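第四讲讲义 双臂工作台的使用规矩与良好习惯

各位同学，上一讲我们把风险评估的表格从头到尾填了一遍，有几位课后跟我说，填表的时候觉得条条都明白，一站到台子跟前又不知道该先看哪里。这很正常，我自己刚入行那会儿也是这样，所以这一讲我们慢一点，把规矩放回到台面上来讲。
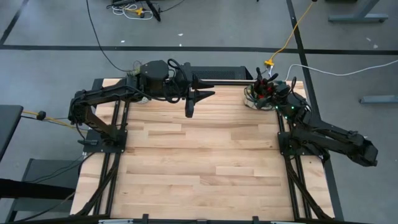

先说人和机器的距离。许多同学习惯把工作区理解成桌面那一块，这个想法要改一改。机械臂的肘部往外一展，常常就越过桌沿，到了过道上方，所以划范围要按手臂能够到的最远处来划，再加上余量。我们课上统一用500毫米的余量，这是本课程的规定，各位将来到了单位，请以那里的风险评估为准。地面贴了胶带的，先问清楚每条线是什么意思，有的是限界，有的只是摆放设备用的定位线，千万别想当然。

再说两条手臂之间的事。单臂的时候，我们只操心它会不会碰到人、碰到台子；双臂就多了一层，两个夹爪很可能在同一小块地方碰头。课程里的做法是：编程时给共用区域定一个“先后权”，一条手臂进去了，另一条就在外面等着；调试阶段一律低速，手放在急停旁边，眼睛看着手臂，别看屏幕。Kelly Camargo 老师在 Staniforth 实训中心带过很多届学生，她有一句口头禅我很喜欢：“屏幕不会夹你的手。”

线缆这一节我每年都要啰嗦，请大家多担待。绕在手臂上的线，要留够腕部转到极限时的长度，又不能松到能挂住东西；检查的办法很笨，断电以后请两个人配合，按厂家手册允许的方式把关节慢慢走一遍，看线在哪里绷紧、在哪里拱起来。走地面的线尽量靠边，穿过过道的要加线槽。控制柜和电源箱的通风面前面不要堆东西，图纸也不行！

开机前的检查，本课程归成4项，请抄在实验记录本的第一页：

一、急停按下、复位各试一次，两条手臂都要试。
二、底座安装板和型材框架的紧固件，逐个看标记线有没有错位。
三、夹爪里、台面上有没有上一组留下的工件或工具。
四、椅子、凳子推到活动范围以外。

第四项看着最不起眼，可是坐着操作的人遇到情况，起身总要慢一拍，手臂通电期间请站着。

关于标准，大家手头的阅读材料里有 ISO 10218 和 ISO/TS 15066。前者讲工业机器人的安全要求，后者讲人机协作。不必背条文，但要会查，查到了还要弄清楚它针对的是机器人本体，还是整个集成好的系统。夹爪一换、工件一换，系统就变了，评估就要重新看过。去年有一组同学换了 Flamell 的夹指，觉得只是小零件，评估表照抄旧的，我请他们整组重做，后来那份表反倒成了全班写得最仔细的一份。

课后作业：阅读教材第278页到第332页，选一个你熟悉的工位，画出手臂的最大活动范围和人员站位，写清楚谁有权按复位键。下次上课带来，我们互相挑挑毛病。

相关内容
第三讲 风险评估表怎么填
第五讲 夹爪的选型与夹紧力
实验指导 Triseo 示教器入门
补充阅读 Jallerska 工位改造案例
实验室借用与归还须知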